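From: Branwen Vaughan
To: Cidwood Parish and Town Clerks list
Date: 26 December 2023
Subject: Re: Draft allotment water bylaw, delegation wording

Benvinda,

Replies are in line below your points. I have trimmed the parts that Duvden have already answered.

Benvinda Patrício wrote:
> Our board has been told by the district that clause 9 of the draft
> gives it power to set watering hours on allotment sites, but the
> delegations register we were sent in August does not list clause 9 at
> all. Which document governs?

The register. A clause in a bylaw can say that a power may be delegated, but the delegation takes effect only when the district resolves it and the register is amended. Clause 9 uses "may". Until there is a resolution your board can recommend watering hours and cannot set them. If hours have already been posted on the site gates, I would take the notices down or change "must" to "are asked to".

The version of the register on the district site is still the August one. Marinho ward asked for the same correction and was told it would go in with the next batch. I have not seen a date for that.

> We have 114 plots over 3 sites. Only one site has a meter. The draft
> charges by metered volume. Can we apportion the one reading across all
> of them?

No. Clause 14(2) refers to "the volume recorded at the point of supply to the site". A site without a meter has no recorded volume, so it falls under 14(4), the flat charge. You can't carry a reading from one site to another, even if the plots are the same size. The metered site pays on its own reading.

Check whether your unmetered sites have a single connection each. We found one of ours had a second standpipe fed from the cemetery main, and it had been billed to the cemetery account for years. The district treated that as two points of supply.

> The consultation summary says 1,282 submissions were received. Our
> members' form letters seem to have been counted as one. Is that
> normal?

Practice differs. Duvden counts each signed form as a submission and reports the form text once. Cidwood has, at least twice, counted a bundle delivered under one covering letter as a single submission with a list of signatories. The standing orders don't define "submission", so neither is plainly wrong. Ask for the schedule of submitters and not the summary. If your members' names are on it, they were received, and any of them who asked to be heard should have been offered a slot. If the names are missing, write to the governance team and quote the receipt number on the covering letter.

> Last one. How long do we have to respond to the revised draft?

Thirty days from the date on the notice, and the notice has to be on the public board as well as the website. The count includes the holiday period. There was a proposal to exclude it, but it was never adopted.

Two further notes for the list generally.

The wording of 14(4) changed between the first and second drafts. The first said "shall be charged", the second says "may be charged at a rate set by resolution". Boards that budgeted on the first draft should look again, as there is no rate at present and the finance paper doesn't propose one. I have asked for it to be put on the agenda as a separate item so that it isn't passed with the rest of the schedule.

The Prokar template for board responses still cites the repealed bylaw in its heading and in paragraph 6. Please correct both before sending. One response was returned last time for citing the wrong instrument, and by the time it had been resubmitted the period had closed.

I can send the marked-up comparison of both drafts to anyone who wants it. It is a large file and the list software strips attachments, so write to me off list.

Branwen Vaughan
Clerk, Marinho ward

List archive: next and previous in thread
Previous: Draft allotment water bylaw, delegation wording (Benvinda Patrício)
Next: Standing orders, deputations at short notice

Elsewhere on this server

1. Interrupted sutures, spacing and tail length

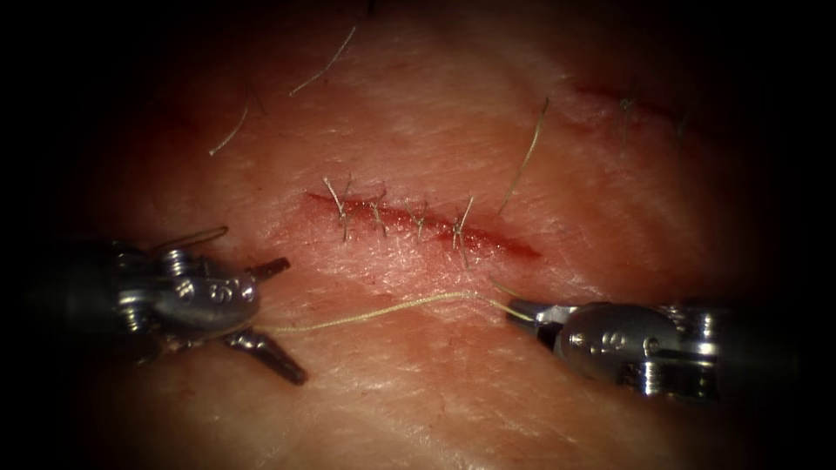 2. Parish archives list: storing minute books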